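Clamden tenants question countertop water units

2 July 2023

A plan to put 400 countertop water dispensers in rented apartments across Clamden is being sold as a way to cut down on bottled water. Not everyone who has to live with one is convinced.

Jurkedo, the landlord, says 266 of the white units have already been delivered. Each has a clear tank on the side that has to be lifted off and filled by hand at the sink.

"So I take water from the tap, pour it into a box, and get water out of the box," said Hanane Cherkaoui, a tenant on Erraji Street. "I'd like someone to explain what I'm paying for."

What she is paying is $6 a month, added to the rent from July. Jurkedo spokesman Said Shawky called that "a fair price for better water" but did not provide test results when asked. He said a report would be shared "in due course."

Tenants have also complained about the space the units take up in small kitchens, and about the power cable. Many of the older apartments have only 2 outlets near the counter.
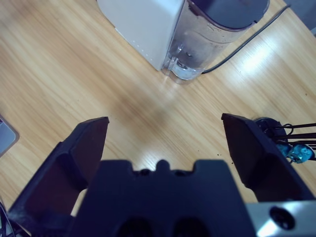 Mohcine Hamdy, who rents on the same street, said he asked to return his and was told the fee would stay on his bill either way. Shawky said he could not discuss individual leases.

Contact the newsroom | © 2023 Clamden Local News | Back to top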